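Small Drawers, Big Opinions: What Makes a Tabletop Cabinet Easy to Use?
Household Objects elective, final project report
Submitted Jan 24, 2024

Why I picked drawers

My desk at home is a disaster, so when we were told to choose one ordinary household object and get to know it properly, I went straight for the little cabinet my aunt keeps her sewing bits in. I wanted to know why some small drawers are a pleasure to open and others make you swear. Tetsuya Yoshida, who shares my bench in the workshop, reckoned there wasn't enough in it for a whole term. Well, I'm handing in more pages than he is!

My question was pretty simple. If you've got a small cabinet sitting on a table, what makes it easy to pull the drawer open, find the thing you want and shut it again without the whole box wandering off across the tabletop?

What I looked at

I stuck to single-drawer cabinets that could sit on a desk. I ended up with 4 of them, borrowed from family and from the shelves at school, and I gave each one a nickname so my notes made sense. Dridwood was a painted one with a tiny round knob. Zostenus was tall and skinny. Tsuchiya was my aunt's sewing cabinet, with a finger hole where you'd expect a handle. Todudeo was a heavy old thing that had lost its back panel at some point and had been patched with cardboard (not by me).

I asked classmates and neighbours to put a small object in each drawer, close it, open it again and take the object out. Afterwards they told me what annoyed them. I wrote down 54 comments altogether, and a surprising number of them were about fingernails.

Handles

I thought handles would be a matter of taste, but people were very sure of themselves. The round knob on Dridwood looked lovely and got the most complaints, mainly from people with bigger hands who could only get two fingertips on it. The finger hole was fine for opening and hopeless if the drawer was sticking, as you can't get any real pull on it.

What people kept asking for was a proper curved metal handle that sticks out from the drawer face, so you can get your fingers behind it. I went looking for cabinets like that and now I see them everywhere. The other nice thing about that shape is you don't have to look at it. You reach over, feel the bar and pull.

Colour inside and out

I didn't plan this section, it came out of the comments. Yuto Kudo pointed out that she could never find anything in Todudeo, which is stained nearly black on the inside as well as the outside. Once she'd said it I couldn't stop noticing. A dark outside looks smart on a desk, but a pale drawer is much kinder when you're hunting for something little.

My favourite combination is a reddish-brown mahogany finish on the cabinet with plain light tan wood for the drawer. Something as small as a yellow cube shows up straight away against a pale floor, even when it's sitting near the far side wall.

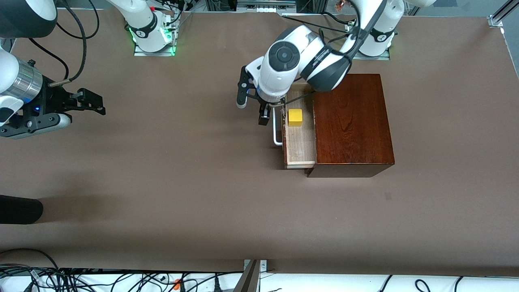 Weight and wandering

The lightest cabinet, Zostenus, weighed 400 grams empty and slid towards you every single time you pulled the drawer. People ended up holding the top with their other hand without even thinking about it – I only picked it up on the second day of watching. I stuck felt pads underneath, which made it worse (of course they did, felt is slippery), so I swapped them for rubber dots and that mostly sorted it out.

Todudeo stayed put whatever you did to it. It also took a fair bit of effort to carry back to school in November on a very full bus, and I don't recommend it.

What I'd do differently

I'd test with a wider range of ages. Nearly everyone I asked was in my year level or lived on my street, and my nan was the only person over seventy. She had by far the most useful things to say about stiff drawers and sore thumbs, and I wish I'd organised a whole afternoon with her friends. I'd also use the same object every time. I let people choose between a button, an eraser and a coin, and coins are so flat that they skewed the complaints about drawer floors.

For my own cabinet, which I'm starting next term, I've settled on a curved bar handle, a dark outside, an unstained drawer and rubber dots on the bottom. The timber's already under my bed.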